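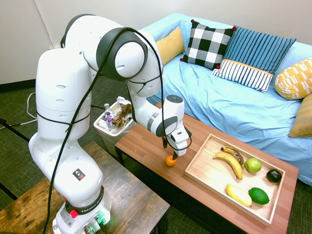

How to wash loose sofa covers and get them back on

A loose cover is sold on the promise that you can whip it off and wash it. The whipping off is quite true. Allow a Friday evening for the rest.

Before you start, read the care label. If it has been cut out, as mine had, treat the cover as cotton and assume it wants to shrink. Wash at 30 at most.

1. Empty the sofa. Run your hand down the back and sides. My last haul was two pens and a library card belonging to Nabila Rondonuwu, who has never been to my house.

2. Take a photo of every corner on your phone. You will think you can remember how the arm flaps go. Marcela Kuruc thought so too, and sat on a lopsided sofa until July.

3. Shake the cover outdoors, then do up all the zips and turn it inside out. Brush off pet hair while it's dry.

4. Dab stains with cold water and a little washing-up liquid. Leave for 17 minutes, or until you remember.

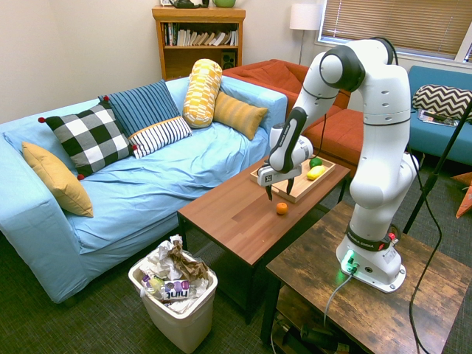 5. Wash the seat covers separately from the main cover. A home machine needs room to slosh. If you have to kneel on the door, take the big piece to a launderette. The one in Avholm has a drum you could keep a pony in.

6. Skip the tumble dryer. Hang the cover over two lines so the weight is shared, and pull the seams straight with your hands.

7. Put it back on while it is very slightly damp. Start with the back corners, then the arms, then the front. Tuck the spare fabric deep into the gaps and wedge it with a rolled-up magazine or a length of pipe lagging.

8. Keep everyone off until it's fully dry. Doğukan Çetinkaya suggests a stern note. I used the ironing board, laid flat across the seat, and the cat slept on that.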